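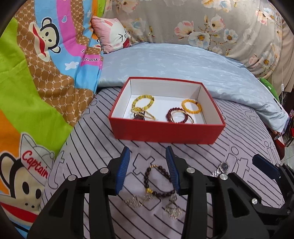

A hand-held gripper with ribbed blue pads over a beaded bracelet, next to an open red box of jewellery.

Prandton compares finger pads for small, awkward objects
2022-07-29

The handling group at Prandton has finished the first part of a comparison between two sets of finger pads for its hand-held gripper. The tests were done with jewellery on a made-up bed, and the group says the choice of pad made more difference on thin chains than on anything else it picked up.

The gripper is worked by hand and has a camera mounted on it, so the same view is recorded whether the tool is held by a person or its fingers are later fitted to an arm. Both sets of pads go on the same black linkage. The first is the ribbed blue pad that Prandton has used since January. The second is a smooth, softer pad made by Karkard, which is slightly thicker and closes a little earlier.

Each set was given 120 attempts. An attempt counted as a success if the piece was lifted clear of the sheet, carried to a box and let go inside it without a second grab. Pieces that landed on the rim or dragged another piece out of the box were marked as failures.

Beaded bracelets gave little trouble to either pad. The ribs tend to settle between the beads, and the operators reported that they could close the fingers lightly and still keep hold. The smooth pad needed a firmer squeeze for the same result, and larger beads sometimes rolled out sideways as the tool was raised.

Thin gold chains went the other way. With the ribbed pad, a chain lying flat could slip into a groove and stay there when the fingers closed. The smooth pad took 36 chains at the first try, well ahead of the ribbed one. Bangles were easy to lift from the side and poor from above with both.

The group chose a bed for the work because fabric gives way under the fingertips. On a hard bench the tips stop when they touch the surface, and the operator can feel it. On a mattress they push the sheet down and may pinch a fold of it along with the piece. Several failures with the smooth pad were of this kind - the bracelet came up, but so did the sheet.

Patterned bedding was also used on purpose. Xia, the tracking software that works out where the tool is from the camera's pictures, relies on fixed detail around it and had lost its place on plain white sheets in an earlier round. With printed covers it held on through all but 2 of the recordings. Both losses came when the tool was turned quickly towards the edge of the bed.

Operators had one complaint that applied to both sets. When the fingers are fully open the linkage takes up much of the lower part of the camera's view, and small items close to the base of the fingers can be hidden behind it. A higher camera mount is being drawn up, although it will make the tool more top-heavy.

The next part will repeat the test with the fingers on an arm run by a Jadard controller. It is planned to have 200 attempts for each pad, using the same kinds of jewellery and adding watches, which were left out of the first count. A third pad, ribbed at the base and smooth at the tip, will be included if the moulds are ready in time.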